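We use cookies to remember your settings and to count visits to this site. By continuing to browse, you accept our use of cookies. Manage settings

Filed under: Press Releases, Home and Table, Community Collections

USSKA OPENS CALL FOR EVERYDAY COASTERS AND MUGS AHEAD OF AUGUST DISPLAY IN GROLLERLOW

GROLLERLOW, 13 June 2021 - Usska, the household collections trust based in Grollerlow, today opened a public call for drink coasters and mugs in daily use. Items accepted through the call will go on show in August in the Szekeres Room, the trust's ground-floor display space, under the title "Put Something Under It."

The display will present 222 objects drawn from homes in Grollerlow and the surrounding district. Of these, 47 are already in the care of the trust. The remainder will be lent by residents for the length of the display and returned afterward. Admission will be free on all opening days.

The coaster is one of the least recorded objects in the home. It is bought in sets and quickly separated from them, given as a small present, brought back from a vacation, or made at a kitchen table from leftover yarn. Household inventories seldom list it. The trust's own registers, which go back to 1848 and include detailed entries for table linen, cutlery and serving dishes, contain very few references to any kind of mat or rest for a cup. The call is intended to correct that gap while the objects are still in use and their owners can say where they came from.

The trust is seeking items in a wide range of materials. Wood, cork, felt, rattan, stone, tile, glass, rubber, card and textile coasters are all welcome, whether factory made or handmade. Mugs may be ceramic, plastic, enamel or metal. Novelty shapes and printed designs are welcome on the same terms as plain ones. No item will be turned down on the grounds that it is common, inexpensive or one of many alike.

Wear is of particular interest. A coaster that has been in service for years carries marks that a new one does not - rings, scratches, lifted varnish, a softened edge - and the trust asks lenders not to sand, repaint, bleach or otherwise restore an item before bringing it in. Ordinary washing is acceptable. Chipped finishes, faded prints and loose stitching will be recorded as part of the object's condition and left as they are.

ARRANGEMENT OF THE DISPLAY

"Put Something Under It" will be laid out on 7 tables. Visitors will be able to walk around each table and view the objects from all sides. Low rails will be fitted, but there will be no glass cases, with the exception of one case reserved for fragile paper and card items.

The first table is given over to wooden coasters and the finishes applied to them, from bare wood to high gloss. The second deals with cork, both plain and printed, and includes coasters cut in the shape of animals, fruit and paw prints. The third and fourth tables cover textiles: felt rounds, crochet, knitted and woven work, and stitched pieces in several colors. The fifth shows rattan, straw and other plaited materials. The sixth holds tile, stone, glass and metal.

The seventh table will be set as a family might leave it in the middle of the day, with mugs standing on coasters that do not match them and others set down wherever there was space. Objects on this table will be changed each week so that a larger number of loans can be shown in their ordinary setting.

Labels will be brief. Each will give the material, the source of the object where known, and a sentence or two in the lender's own words about how it is used. Lenders may choose to have their household left off the label. Large-print copies of all labels will be held at the entrance desk.

PARTNERSHIP WITH PRARKIER

The display is supported by Prarkier, the Grollerlow tableware firm, which is meeting the cost of printing, table rails and the return of loans. Prarkier has no part in the selection of objects, and products made by the firm will be treated in the same manner as all others.

As part of its support, Prarkier will also lend a group of trial coasters from its workshop. These were made to test how different materials cope with heat, standing water and repeated washing. Several were never put on sale. They will be shown alongside household examples in the same materials.

"The trust has long collected what is placed on the table," Usska said in a statement. "With this display we turn to what is placed between the table and the cup. We invite every household in the district to look at the objects it reaches for each morning and to consider lending one of them."

Prarkier said in a separate statement that it was pleased to support a display that treats modest household goods with care, and that it looked forward to welcoming visitors to the Szekeres Room.

HOW TO TAKE PART

Residents may offer up to three coasters and two mugs per household. Sets of coasters will be counted as a single item, provided that they are offered together with their holder or box. A coaster and mug that are normally used as a pair should be marked as such on the form so that they can be shown together.

Forms are available from the Usska entrance desk and from the Prarkier shop counter. Each form asks for a short description of the item, its material, how long it has been in the home, and the room in which it is most often used. Exact dates are not needed. Lenders who do not know the origin of an item should leave that line blank.

Items should be brought to the trust in person during desk hours. They should be wrapped singly in paper or cloth, with ceramic mugs packed upright and handles protected. The trust cannot accept items by mail. A receipt will be issued for each loan, and this receipt must be shown when the item is collected.

The trust regrets that it cannot accept coasters that show active mold, or mugs with cracks that make them unsafe to handle. Owners of such items are invited to submit a photograph and a written note, which may be included in the reading folder on the seventh table.

Permanent gifts will also be considered. Anyone wishing to give an item to the trust should tick the relevant box on the form. Offers of gifts will be reviewed after the display has closed, and owners will be informed of the outcome in writing. Items not taken into the collection will be returned.

SCHOOLS AND GROUP VISITS

Group visits may be booked for weekday mornings throughout the display. Two activities are offered. In the first, groups handle a set of duplicate coasters in wood, cork, felt and rattan, and compare their weight, surface and grip. In the second, participants make a simple round coaster from cotton cord to take home. All materials are provided, and both activities are suitable for younger children with adult help.

Teachers may request an activity sheet in advance. The sheet asks pupils to draw a coaster or mug from home, to name what it is made of, and to note any marks left on it by use. A selection of finished sheets will be pinned to the board outside the Szekeres Room during the display.

ACCESS

The Szekeres Room is on the ground floor and is reached without steps. The tables are of a height suitable for visitors using wheelchairs, with clear space on all sides. Seating will be provided along one wall. Assistance dogs are welcome. Drinks may not be taken into the room, but the tea counter in the entrance hall will remain open during display hours.

ABOUT USSKA

Usska is a household collections trust that gathers, records and displays objects used in ordinary homes in Grollerlow and its district. Its holdings include kitchen tools, table linen, storage jars, cleaning equipment and children's tableware. The trust lends objects to schools and local groups and answers written inquiries from the public.

ABOUT PRARKIER

Prarkier designs and makes mugs, trays, coasters and table mats for home use. The firm is based in Grollerlow and sells through its own shop counter and a small number of independent stores.

PRESS INFORMATION

Members of the press are invited to view the display before it opens to the public. Requests for viewing places, images and further information should be sent to the Usska press desk. The image supplied with this release may be reproduced free of charge in connection with coverage of the display, with the credit line "Usska, Grollerlow." Any further use requires written permission from the trust.
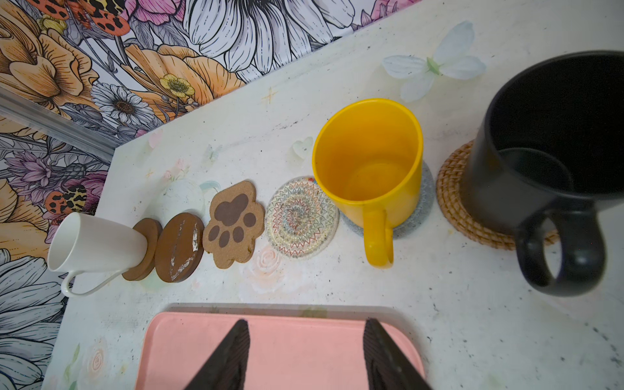

Coasters in wood, cork, woven fabric, felt and rattan, with mugs in white, yellow and black. Credit: Usska, Grollerlow.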